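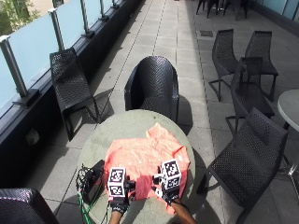
もち米さん、外で畳むのは気持ちいいんですけど、シャツだけは室内のほうがよくないですか? うちも屋上付きに住んでた頃やってましたが、風が吹くたびに袖がべろんと戻ってきて、結局3枚目くらいで嫌になって部屋に引っ込みました。

投稿者:もち米
えー、そこがいいんじゃないですか(笑)
スレ立てた者です。最初の書き込みが短すぎたので改めて書きますね。引っ越してから洗濯物を屋上のテラスで畳むのにハマってまして、みなさん「外で畳む派」「中で畳む派」どっちなのか聞きたかったんです。うちは丸い石のテーブルがあって、これがまた平らで重くて、シャツを広げるのにちょうどいい大きさなんですよ。前の家ではベッドの上で畳んでたので、腰が痛くて痛くて。立ったまま畳めるだけでも感動してます。
悩みは襟です。ボタンのシャツって、畳んだあと襟がつぶれませんか?

投稿者:kaze_no_hito
室内のほうがいいと書いた者です。襟は一番上のボタンと、あと真ん中あたりをひとつ留めてから裏返すといいですよ。全部留める人もいるけど面倒なので私は飛ばします。
テーブルの高さが合うのはうらやましいです。うちは今ダイニングテーブルで、子どもの宿題をどかすところから始まるので……

投稿者:Deming Yao
はじめまして。私は外派です。ただし畳むのは朝の8時前までと決めています。夏の昼の石のテーブルは本当に熱くなりますから、薄いシャツならすぐ置けますけど、自分の腕が先に負けます。
襟ですが、畳み板を使ったことはありますか。私はCunisという店で買った板を使っています。2,000円でした。板の幅に合わせて両側を折って、下から二回折って、抜くだけ。全部同じ大きさになるので引き出しが静かになります(変な日本語ですみません、でもそういう感じです)。

投稿者:ぬか床三年目
畳み板!あれ買って一週間で使わなくなりましたよ私。
板を抜くときにせっかくの前立てがよれるんです。特にリネンっぽい生地はだめ。手で畳んだほうが早いし、きれいです。Yaoさんには悪いけど、あれは店員さんが使うから速いんであって、家で16枚も20枚も畳むわけじゃないでしょう。

投稿者:Deming Yao
悪くないですよ、好みです(笑) でも抜くときに横に引いていませんか。下にまっすぐ引けばよれません。

投稿者:ぬか床三年目
横に引いてました。
……今度やってみます。

投稿者:もち米
仲良くしてください(笑)
板は気になるけど、物を増やしたくないんですよねえ。kaze_no_hitoさんのボタン二つ作戦、さっきやりました!襟が立ったままになってちょっと嬉しい。ただ裏返すときに袖が石の上をずるっと滑って、片方だけテーブルから落ちました。みなさん袖は先に畳むんですか?それとも身頃と一緒?

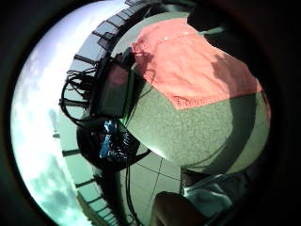

投稿者:kaze_no_hito
袖は絶対に先です。私の順番を書きますね。ボタンを留める、裏返す、肩の真ん中から縦に折る、そのとき袖を身頃に沿わせて下ろす、反対側も同じ、最後に裾から上へ。これだけです。滑るのは石の表面のせいもあると思うので、薄いタオルを一枚敷いたらどうでしょう。それと、もち米さんはシャツを置く位置が奥すぎるのかも。こうやって丸いテーブルの片側に寄せてピンクのシャツを広げると、手すりのある側は石が少し空くじゃないですか。私ならその空いたところを「畳み終わったものを積む場所」にします。広げる場所と積む場所が分かれていると、途中でぐちゃっとならないんです。丸テーブルは角がないので、つい真ん中に積みたくなるんですけどね。

投稿者:ベランダの豆
横から失礼します。中で畳む派です。理由は花粉と黄砂!
3月なんて外に干すのも怖いのに、畳むなんてとてもとても。石のテーブルって拭いてもざらざら残りません?色の薄いシャツだと裏に粉がつきそうで。

投稿者:もち米
タオル、敷きます!置く位置のこと考えたことなかったです。言われてみればいつも真ん中にどーんと積んで、次のシャツを広げるたびに山を持ち上げてました。無駄な動きすぎる……

豆さん、粉は正直あります。畳む前に固く絞った布巾で拭いて、乾くまでお茶を飲んでます。春は私も無理かも。そのときは中に戻ります。

投稿者:ぬか床三年目
お茶飲んでる時間のほうが長いんじゃないの。

投稿者:もち米
ばれた。

投稿者:Deming Yao
タオルを敷くなら、厚いのはやめたほうがいいです。折り目が決まりません。手ぬぐいか、使い古しの枕カバーくらいの薄さで。私はEngelhardtのテーブルクロスの古いのを切って使っています。柄がかなり派手ですが、丈夫です。

投稿者:うみべのカモメ
ROM専でしたが、アイロン派として一言。
外で畳む前にアイロンかけてますか?サーモンピンクみたいな明るい色は、日の下だとしわがすごく目立ちません?うちの夫のシャツがまさにああいう色で、部屋で見ると平気なのに外に出たとたん「あれっ」てなるんです。なので私は、畳むなら中、しわの点検は外(笑)

投稿者:もち米
うみべのカモメさん、それすごくわかります。日なたに広げると、部屋では気づかなかったしわが全部出てくるんですよ。でもアイロンは持ってません。干すときに手でパンパンやって終わりです。綿100%のは特にひどいけど、着てるうちに伸びるでしょう、たぶん。

投稿者:うみべのカモメ
アイロンなしでボタンのシャツ着てるの、勇気ありますね!?
けなしてるんじゃなくて、ちょっと尊敬してます。

投稿者:kaze_no_hito
私も半分以上はアイロンしてませんよ。脱水を短めにして、濡れて重いままハンガーに掛けると、下に引っ張られてけっこう伸びます。前立てを上下に持って軽く引くのだけは毎回やります。そこさえまっすぐなら、あとは多少しわしわでもだらしなく見えない気がして。

投稿者:ベランダの豆
脱水短めは冬だと乾かなくて詰みます。うちは北向きなので……。あと床に水が垂れる。
スチーマー推しです。Imtonの小さいのを使ってますが、掛けたままシューッとやるだけなので、アイロン台を出さなくていいのが本当にラク。襟の先だけは苦手みたいで、そこは指で引っ張りながら当ててます(熱いので気をつけて)。

投稿者:ぬか床三年目
スチームしたあとすぐ畳むと、かえって変な線がつくから、しばらく掛けておいたほうがいいですよ。私はそれで白いブラウスに斜めの線をつけて、その日一日カーディガンを脱げませんでした。

投稿者:Deming Yao
そもそもの話ですが、ボタンのシャツは畳まないで掛けるのではいけませんか?
私は掛ける場所がないので畳みますが、もち米さんはどうして畳んでいるのか、少し気になりました。

投稿者:もち米
う、鋭い。
クローゼットの幅が狭くて、冬のコートを入れるともうぎゅうぎゅうなんです。だからシャツは全部引き出し。Varnalanoの三段のやつなんですけど、浅いので、縦に立てて入れるには小さめに畳まないと引っかかるんですよ。一番下の段はもう開きません。

投稿者:kaze_no_hito
浅い引き出しに立てるなら、最後を三つ折りにすると高さが低くなりますよ。二つ折りだと襟が上に出て、閉めるとき当たるんです。開かない段は、手前から定規を入れて、つっかえてるのを押し下げてみて。だいたい襟か、丸まった靴下が犯人です。

投稿者:もち米
定規やりました。靴下でした!!!
しかも去年なくしたと思ってた片方。もう片方は捨てちゃいましたよ……。
三つ折りは火曜の朝の洗濯で試してみます。

投稿者:ぬか床三年目
板、まっすぐ下に抜いたらよれませんでした。一応ご報告まで。
リネンはやっぱり手のほうがいいです。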